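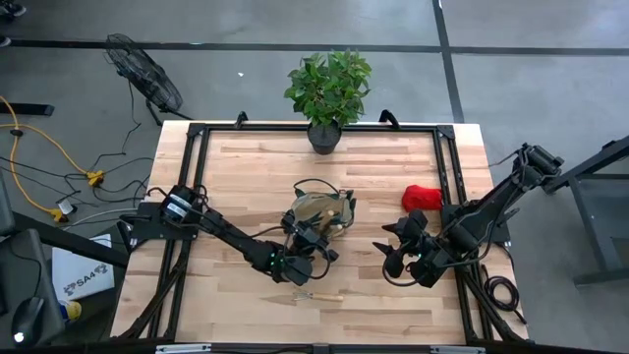
Adwoa Darko replied:
Sixteen pounds is too much for any pub quiz, Nendell or no Nendell. You could go to the one in Prusside for two and lose just as badly.

plelon_pete wrote:
It's sixteen for the table, not each. Up to six people. Read the poster.

Adwoa Darko wrote:
I did read it. It says "£16 entry". If they mean a table they should say a table. I turn up alone most weeks so it comes to the same thing.

Janelle Castillo wrote:
My complaint is the music round. Ten intros, all from the same two years, which happen to be the years the quizmaster was at school. My team is mostly under thirty. We now bring my dad.

kyei77 wrote:
Dads are allowed but I've a feeling yours used to set the questions at the Plelon. Bit much.

Janelle Castillo wrote:
He did it twice, and one of those was a charity night.

plelon_pete wrote:
Can we talk about the marking? We lost a point for spelling Reykjavik wrong and the next table got theirs for "Rekyavick". I saw the sheet. I marked the sheet.

Adwoa Darko wrote:
Then you gave them the point, Pete.

plelon_pete wrote:
I was being generous. I assumed it would be returned.

kyei77 wrote:
Spelling shouldn't count unless it's a spelling round. Phones are the real problem. Fellow by the fruit machine went to the gents before every tie-break last September and came back knowing rivers.

Janelle Castillo wrote:
Disagree on spelling. If I can't tell what you meant, no point. "Some kind of duck" isn't an answer either, and they took it.

kyei77 wrote:
It was some kind of duck though.

Adwoa Darko wrote:
Is it still on next week? If somebody has a spare chair I'll put in my share, and I'm decent on capitals. Can't do football.

plelon_pete wrote:
We've got room. Bring a pen, the ones behind the bar are all dry.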